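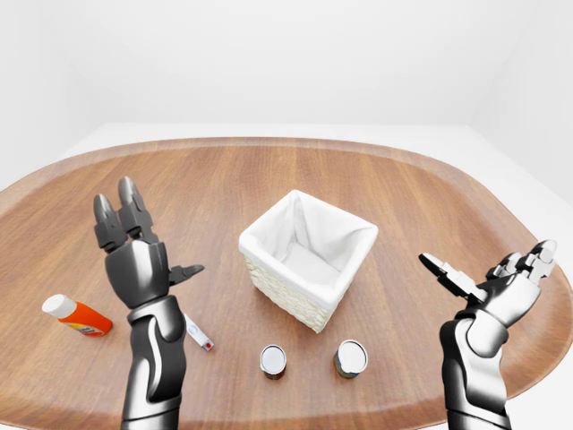
*A lined basket on an oval wooden table.*

## Reading cold water on the Prirkska

By November the Prirkska has dropped to its winter level, and the grayling have left the fast runs for the deeper glides below Hillgate. Most visiting anglers keep fishing the runs. The fish are usually 100 yards downstream, holding within a foot of the bottom, and a fly that drifts at mid-depth goes over them without being seen.

Saeed Mohammadi has kept a log of the beat for nine seasons. It lists 2,860 grayling, each with the water temperature, the depth, the fly and the length of tippet. Of those fish, 2,487 took a nymph in the lower third of the water. The rest came to dry flies, nearly all of them in the warm half of the year.

"People change the fly first," Mohammadi says. "I change the weight, then the depth, then where I'm standing. The fly comes last."

### Leader and weight

His winter leader is simple. A long level section of light nylon runs from the fly line to a short length of colored sighter, and a fine tippet goes on below it. The tippet is one and a half times the depth of the water. In the glide at the old Hubáček weir, that comes to just over seven feet.

Two flies are used where the rules allow it. The heavier one goes on the point and the lighter one on a dropper 20 inches above. A tungsten bead of 3.5 mm is enough for most of the beat. The 4 mm bead is kept for the slot under the far bank at the weir, where the surface current is much quicker than the water beneath.

The drift should be slightly slower than the bubbles on top. If the sighter keeps pace with them, the flies are riding too high – add weight or lengthen the tippet. If it stops on every cast, they are dragging on stones.

### Takes

Grayling in cold water seldom pull hard. The sighter hesitates, or straightens a little. Lift on anything of that kind, with a short movement of the wrist, and let the rod come down again if nothing is there. A long strike takes the flies out of the good water and wastes the rest of the drift.

### Access

The Hustatar path follows the left bank for the full length of the beat and stays passable in all but the highest water. Wading is permitted above the weir only. The bed there is clean gravel, with one clay shelf near the second stile that gives no grip at all, even with studs. Fish from noon until 3 p.m. in the coldest weeks; the log shows almost 1,000 winter fish, and few of them came before midday.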